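Planning for Reconstruction After a Ceasefire: Civilian Assistance in a Divided Coastal Region

Final project report, International Policy Practicum
Author: Theophilus Agbeko

1. Purpose of the project

The project examined how outside governments divide their work when a ceasefire has been signed but no lasting political agreement exists. The case used throughout is the classroom scenario of Drellport, a coastal district claimed by two rival administrations. The scenario file supplied to students contains a ceasefire text, a budget for the first year and 108 short statements from local officials, traders and aid staff.

The main question was whether civilian help should begin before an observer mission is in place. A second question concerned who should pay for port repairs when both administrations collect customs fees.

2. Method

All 108 statements were read twice and sorted by topic. Each was then marked according to whether the speaker favored early assistance, favored waiting for observers, or took no clear position. The ceasefire text was compared with the budget line by line. Where the two documents disagreed, the ceasefire text was treated as binding.

A negotiation exercise followed. Students represented the two administrations, the neighboring state of Koltby and a group of donor governments. The exercise ran for 8 sessions, and written positions were exchanged between them. 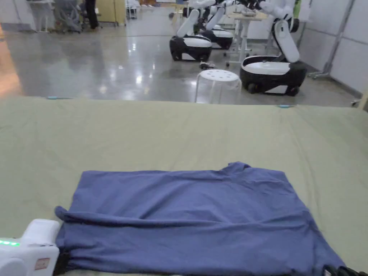
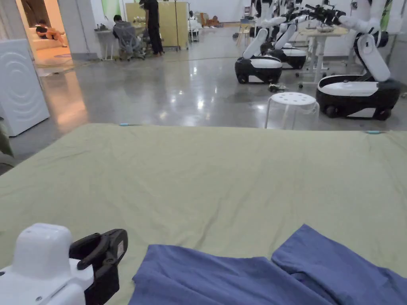
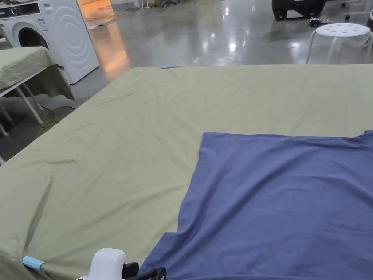

Plendidcombe, 28/03/2019

3. Findings

The statements showed more support for early assistance than the ceasefire text would suggest. Traders were the most direct. They asked for the harbor road and the fuel depot to be reopened first, and few of them mentioned observers at all. Officials on both sides were more careful – most accepted outside engineers but objected to any armed escort.

The budget assumes that 3,617 displaced households will return in the first year. It sets aside temporary housing for over 2,000 of them and does not say where the remainder would live. This gap became the hardest point in the negotiation. The Koltby delegation offered land on its side of the border, but both administrations refused, fearing that the families would not come back.

A compromise drafted by the donor group, known in class as the Antwi proposal, placed customs income in a joint account until the harbor road was repaired. The delegations accepted the account but did not agree on who would sign for withdrawals.

4. Limits of the work

The scenario gives no information on the size of either armed force. The report therefore makes no judgment about security needs. The sorting of statements was done by one reader, and a second reader might have placed some of them differently.

5. Recommendations

Civilian engineers should be invited under a separate letter signed by both administrations, apart from any agreement on observers. Housing for returning families should be settled before customs income is discussed again.

The signing rules for the joint account remain open and will be taken up when the practicum meets again in April.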